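Setting the Table: Cloths, Trays and Chopsticks

People set tables in many different ways. In some homes there is a fork on the left and a knife on the right. In others there is one spoon for each person and a big dish in the middle. In many homes, and in lots of restaurants, people eat with chopsticks. The tools change from place to place, but the jobs are much the same everywhere. You cover the table, you put out what people will eat with, and you fold the napkins.

Covering the table

A table cover keeps the top clean. It can be cloth, plastic or paper. Brown paper is a good choice for a party or a messy meal. It comes on a long roll, and you cut off as much as you need. Lay it flat and smooth it with your hands, starting in the middle and working out to the sides. It doesn't have to reach every edge. When the meal is over, you can fold the paper up with the crumbs inside. You can also draw on it while you wait for your food, if the grown-ups say yes.

Cloth covers last much longer. They have to be washed and dried, and some people iron them too.

Napkins

A napkin is a square of cloth or paper for wiping your hands and mouth. Cloth bends easily. If you pick up a cloth napkin by one spot, the rest of it hangs down in folds and the corners stick out in different directions. To fold it, you first have to get it flat again. Put it down, find two corners that are next to each other, and pull them gently apart. Then do the same with the other two.
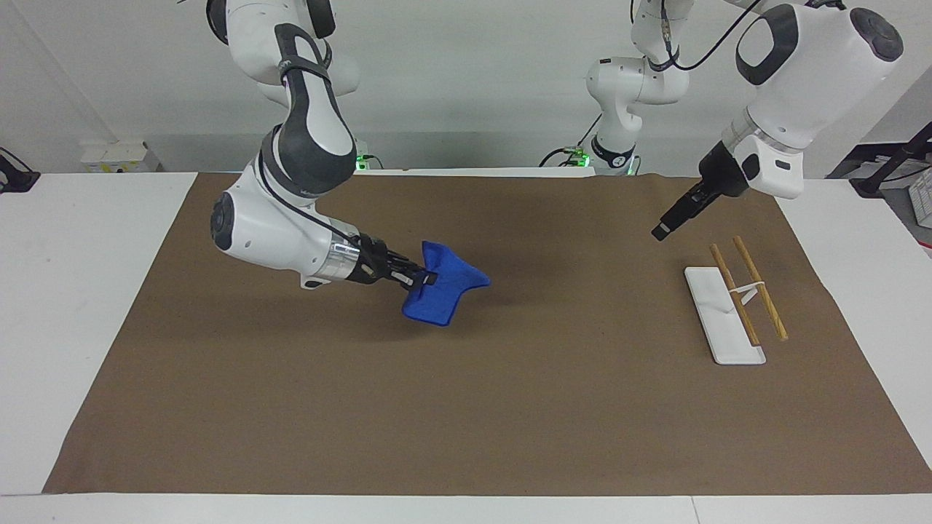
Once the cloth is flat, bring one side over to meet the other. Press along the fold with your finger. You now have a rectangle. Fold it once more and you have a smaller square, which fits nicely beside a plate or on a tray.

Chopsticks

Chopsticks always come in twos. Most are made of wood, bamboo, plastic or metal. Wooden ones often show lines and streaks called grain, which come from the way the tree grew. One end of a chopstick is usually thicker. You hold the sticks nearer the thick end and pick up food with the thin end.

People have used chopsticks for more than 3000 years. The first ones were probably used for cooking, to reach into hot pots. Later, people began to eat with them too.

When you set out chopsticks, put the two side by side with the thin ends pointing the same way. Some people use a small rest to keep the tips off the table. Others lay them on a tray or across a bowl.

Try it yourself

In October, Noémie Carré's class at Borley School set a long table for lunch. The children worked in teams of 3. One child smoothed the paper, one folded the napkins and one put out the chopsticks. The napkins took the longest. Some children folded theirs into triangles, and those went on the table too.

You can do the same at home with one napkin and 2 chopsticks. Wash your hands before you start.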